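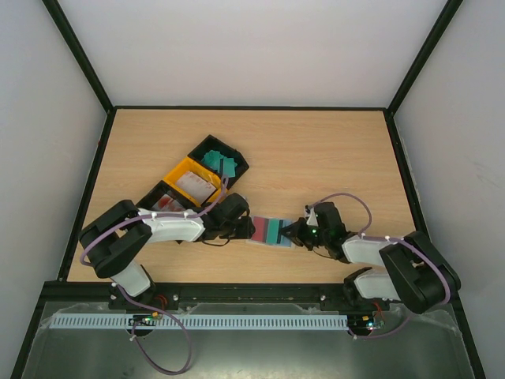

Can a machine do the household chores yet?

A few of them, one at a time, in a place that has been set up for it. Floors are the big success, dishes and clothes get washed in machines that people still have to load and empty, and the general tidying up that fills most of a Saturday morning's worth of effort is still done by hand.

Chore automation

Chore automation is the name I use for getting machines to do the small physical jobs that people do at home or on a shop floor: picking up, putting away, sorting, folding, wiping, packing, loading. I've kept this entry going for the Bainbridge Home Workshop Encyclopedia for a good while now, and I rewrite it whenever my mind changes, so please forgive the patches. Last big rewrite: 9 July 2024.

What counts and what doesn't

A dishwasher is automation, and a very good one, but I leave it out of this entry. It's a box that sprays water, and you bring the work to it. What I mean by a chore machine is one that has to deal with objects where they lie. A robot vacuum just about gets in (it does have to find its way past your shoes, even if it can't lift them). A pair of robot arms at a table gets in easily, and that's where most of the fun is at the moment.

Why two arms

Watch yourself for ten minutes in the kitchen and see how seldom you use one hand. You hold the jar and turn the lid. You steady the bowl and stir. You take something from your left hand into your right because the shelf is on that side. One arm with a gripper can pick up a block and set it down all day long, but the minute the thing is long, floppy or facing the wrong way, you want a second one.

Two arms can share a flat block by taking an end each, which sounds like nothing at all until you think about what's involved. Both grippers have to agree on where the block is. If one pulls a little too far, the block slips or gets bent, or an arm stops with an error. If both are too gentle, down it goes. Then there's the letting go! In a handover one gripper has to open after the other has a firm hold, and people learn to do that by feel before they can talk. Arms may have to manage it from joint positions and a camera view, with no sense of touch in the fingertips at all.

Terence Treloar, who taught me most of what I know about grippers, used to make beginners do his kitchen drawer test with two pairs of salad tongs. Take a wooden spoon out of the drawer, pass it from tongs to tongs, and lay it back the other way round. Try it sometime. I dropped mine over and over, and I have a perfectly good brain and two working eyes.

Putting things in their place

Sorting into trays and bins is the shop-floor cousin of tidying up, and it's further along. The reasons are pretty dull. On a shop floor the tray can be put back in a known spot, the lighting stays the same, and somebody has decided ahead of time what goes where. At home the tray wanders off and has a sandwich in it.

Flat things are harder than they look, by the way. A card lying flush on a table gives a two-finger gripper nothing to pinch. The usual tricks are to slide it to an edge, to use a suction cup, or to stand the cards up in a holder so there's a lip to grab. Thin pieces with fiddly outlines are another headache, as they catch on one another when they're stacked.

The Jalport trial

The only proper numbers I can give are our own. In October we ran a small tidying trial in the back of the Jalport workshop, with a two-arm setup we called Konura. The job was to clear small objects off a bench and into bins. We made 163 attempts with things the system had been practiced on, and 8 of those ended with something on the floor, which pleased us no end. Then we brought in objects from people's own junk drawers and the drops went up so fast that we quit keeping a tidy score. I wish we hadn't, because those were the more useful runs.

Speed was the other letdown. Clearing one bench took roughly 61 minutes - I did the same bench by hand before my coffee was cold.

How the arms learn

Older shop machines are given exact positions and repeat them. That still works beautifully for a part that turns up in the same place every time. For chores, the popular way now is to have a person steer the arms through the job again and again, record the lot, and train a model on the recordings. We had 382 recordings for the bench job. That felt like a mountain while we were making them (my shoulders remember), and it covered one bench in one room.

Where things stand, by chore

Vacuuming: good, if you pick up first.
Mowing: good on a plain lawn.
Sorting known parts: good on a shop floor.
Packing mixed boxes: getting there, slowly.
Folding laundry: it can be done, but bring a book.
Clearing a table after dinner: shaky, and I wouldn't use the nice plates.
Making a bed: not in my house.

Cost is a separate entry, under Brudwood, where I go through the price of building a bench setup from parts. Cable routing is covered there too.

See also: grippers; handover; bin picking; robot vacuums; salad tongs test.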